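Laimutė Jõgi has spent most of the fall comparing two hands on the same humanoid. One is the Punari, a five-finger hand with a motor for each finger. The other is the Arain, which is lighter and has fewer motors. She runs the bench at Fistov, and she picked laundry as the test.

"Blocks on a table told us very little," she says. "Both hands could pick up a block. I wanted something with a rim and a load that shifts."

So far the log holds 265 basket runs. A run counts only if the basket stays in the left hand while the right arm goes to the washer.

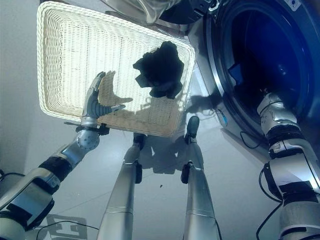
*Left hand under the basket rim, right arm at the washer door.*

The Punari dropped the basket 13 times, the Arain 31. Jõgi doesn't call that a win yet. "The Arain drops were mostly early, before Adalberto changed the grip force limits. We should rerun those."

Adalberto Barros wrote the controller. He says the thumb is the hard part – too little force and the rim rolls, too much and the motor heats up. "Wicker gives a bit under load. My first model treated it as rigid."

They also disagree about the cameras. Barros wants one on each wrist. Jõgi would keep the head camera and spend the money on spare fingers.

The next round starts in October with the same washer and a heavier load. "Towels," Jõgi says. "Then we'll see about the wrist."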